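Perguntas frequentes: lavagem e conservação de tecidos tingidos em casa

Última revisão: 1 de setembro de 2009

As respostas referem-se a algodão, linho e viscose tingidos com corantes reativos ou diretos. Para lã, seda e poliamida, consultar a página de corantes ácidos.

Qual a diferença entre corante reativo e corante direto?

O corante reativo forma uma ligação covalente com a celulose em meio alcalino. O corante direto fica retido na fibra por forças mais fracas e sai aos poucos a cada lavagem. A diferença nota-se sobretudo nos tons escuros. A gama Gendel é reativa; a gama Bivix é direta e exige fixador.

A embalagem não indica o tipo de corante. Como posso saber?

Se as instruções mandam juntar carbonato de sódio ao banho, trata-se quase sempre de um reativo. Se mandam juntar apenas sal de cozinha e aquecer, é provavelmente um direto. As misturas ditas universais contêm corante direto e corante ácido, e em algodão comportam-se como diretos.

Quanto tempo devo esperar antes da primeira lavagem?

Com corantes reativos a frio, manter a peça húmida e coberta durante 12 horas após a aplicação do álcali. Em ambientes frios convém prolongar o tempo. Se a peça secar antes disso, a reação para e o rendimento baixa.

Como se faz a primeira lavagem?

Enxaguar em água fria até remover o sal e o álcali. Passar depois a água quente com detergente neutro, até 90 graus no caso do algodão branco tingido em peça inteira. A água quente serve para remover o corante hidrolisado, que não reagiu com a fibra e é a causa principal das manchas em lavagens posteriores. Viscose e linho fino não devem passar dos 60 graus.

A água continua a sair azul depois de vários enxaguamentos. É normal?

Os azuis turquesa e marinho são os mais demorados. A molécula do turquesa é grande e difunde-se mal, tanto à entrada como à saída da fibra. Deixar a peça de molho em água quente durante a noite e repetir a lavagem. Se a água do molho sair limpa, a peça está pronta.
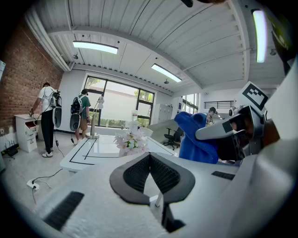
Tecido azul vivo, dobrado.

O vinagre fixa a cor?

Em algodão, não. O ácido acético é útil no tingimento de lã e seda, onde faz parte do processo. Num algodão tingido com reativos, um banho ácido prolongado pode até enfraquecer a ligação entre o corante e a fibra. O sal na água de lavagem também não fixa nada.

Quando se justifica o fixador?

Com corantes diretos, sempre. O fixador catiónico Mendar aplica-se no último banho, a 40 graus, durante 20 minutos, sem detergente residual. O detergente aniónico precipita o fixador e deixa uma película pegajosa no tecido. Com reativos bem lavados o fixador é dispensável e pode alterar ligeiramente o tom.

Como testar se a cor ainda larga?

Humedecer um pedaço de algodão branco, colocá-lo sobre a zona mais escura da peça e passar com o ferro quente até secar. Se o branco ficar limpo, a peça pode ser lavada com outras de cor semelhante. Repetir o teste numa costura, onde a acumulação de corante é maior.

Posso usar lixívia ou tira-nódoas?

A lixívia de cloro destrói a maioria dos corantes reativos e não deve ser usada. Os tira-nódoas à base de percarbonato são menos agressivos, mas alguns azuis e violetas reagem mal. Testar primeiro no avesso da bainha.

A cor desbotou de forma irregular nas dobras. Porquê?

Há duas causas frequentes: exposição à luz com a peça dobrada sempre da mesma maneira, ou abrasão na máquina com o tambor demasiado cheio. Guardar as peças ao abrigo da luz e mudar as dobras de vez em quando. Lavar do avesso.

O amaciador é compatível?

Sim, em dose reduzida. Não usar em toalhas, por reduzir a absorção, nem em peças que se pretenda voltar a tingir.

É possível voltar a tingir uma peça já tratada com fixador?

É, mas o resultado fica manchado se o fixador não for removido. O removedor Beddoe atua a quente e pode exigir 2 aplicações. Em seguida, lavar como tecido novo e pesar a peça seca. As doses de corante indicadas nas nossas tabelas são calculadas para 100 g de tecido seco.

As tabelas de dosagem vão ser atualizadas?

A revisão das tabelas para linho está prevista para outubro. Correções e dúvidas técnicas devem ser dirigidas a Ívar Ingvarsson, através do formulário de contacto, com indicação da fibra, do corante e da temperatura do banho.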